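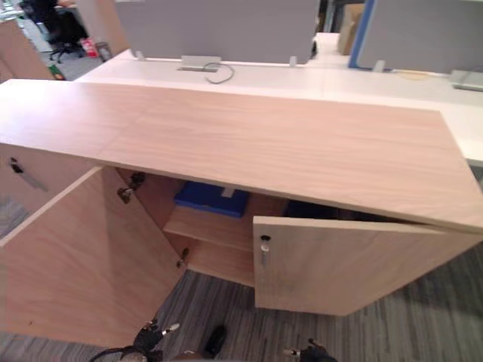
I've read plenty of posts claiming that a two-arm robot will look after itself once it's been set up. I don't buy it. I look after one in an office, working a plain cabinet with two doors and a shelf, and most of my week goes into grippers and cables.

The Grimthorpe manual asks for a calibration check every 56 hours. Mine drifts well before that. I do it every morning at 8, before the first run: home both arms, close the grippers, see whether the tips meet. If they're out I loosen the finger screws, reseat the tips, and tighten them a bit at a time. Drivstead sells an alignment block for this at 108 dollars. I tried one and went back to a feeler gauge.
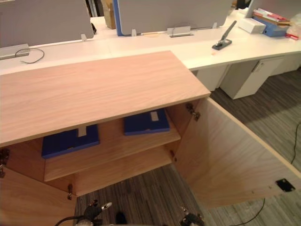
Cables are the other thing. The gripper leads need slack for a full reach into a low shelf, and slack is exactly what catches on a door edge. The Pladier install guide shows them tied down neatly at the wrist. Fine, until the arm turns and pulls on the connector. I moved the first tie back toward the elbow and I've had fewer dropouts, though I wouldn't swear that's the cause.

Then there's the head camera. Miyazaki says its mount holds position for good. I put a paint mark across the joint in April and the two halves don't line up anymore. It's a small shift, but at shelf depth it's enough to make a gripper close on nothing.

I'm told the next software update will correct for all this by itself. I've still ordered 20 spare finger screws.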